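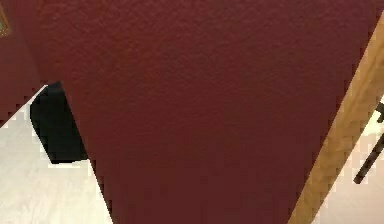
grarix-rooms / README

Setup and upkeep notes for the Grarix sim cell. One machine, one house scene, one mobile base with an arm. Maintained by Asmaa El Fassi, last real edit May 15, 2023. Older notes from December are in /old, don't trust the ports.

What's in here

1,809 rendered stills from the onboard cameras, 59 runs. Simulated only, no real-world footage. Scene is the Humberg layout, two rooms and a doorway. Low res on purpose – the render box chokes otherwise.

Starting the cell

Power up the render box first, then the controller. Wait for the Drenard bridge to report ready before loading the scene. If you load early the base spawns inside a wall and you have to kill everything.

Then:
load scene humberg
reset base
reset arm
run cam_check

cam_check wants 28 lines of OK. Anything less, restart the bridge. Not the scene, the bridge.

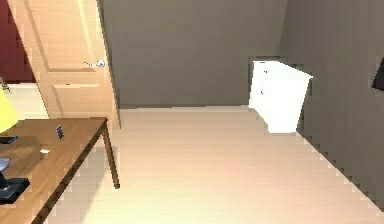

Doors are physics objects, so they drift between runs if the hinge damping is left at zero. Set it to 100 in the scene config and leave it. Door angle gets logged at the start of each run, check the log if the planner refuses a doorway it took fine the day before.

Small desk items have their own mass values. Don't scale the desk without scaling those too, stuff goes flying.

Camera pose

Wrist and head cameras share one calibration file, calib_main. Edit it, save, reset arm, then run cam_check again. The order matters. Galli mount offsets are already in the file so do not add them a second time (I did, lost a morning).

After any pose change grab one still facing a plain wall with some floor in it. Easiest view for spotting tilt, check the baseboard line.

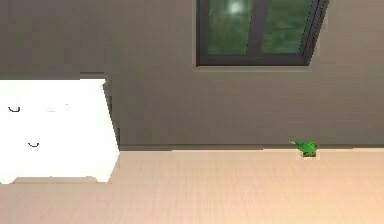 Dresser, window, and the small green object on the floor by the baseboard.

Known problems

- Stair-stepped edges where surfaces meet. Anti-aliasing is off. Turning it on halves the frame rate, so it stays off untill we get the new card.
- White furniture blows out. Drawer fronts lose there detail. Lower the fill light a notch if you need handles for grasp labels.
- Faint banding on gray walls. Cosmetic, ignore.
- Close-up trim and panels go soft. Texture streaming, no fix yet. Drop those stills from any edge-detection work.

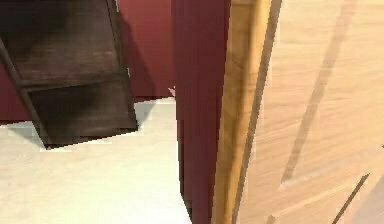
Shelving unit on the left, wood strip and light panel close up on the right. Note the blocky edge between lower shelf and floor.

Routine care

Clear the texture cache every Monday or whenever load time gets silly. Rotate logs by hand, the script is broken – see /old/rotate if you want to have a go at it. Back up calib_main before touching anything. Keep the last three copies.

If the arm won't home: reset arm twice, then restart the controller. Still stuck, delete arm_state and start over from the top.

Labels

None for contact or grasp yet. Room and furniture tags only, in tags.csv, one row per still. Door tags are rough. Fixes welcome, send to Asmaa with the run number and not just the file name.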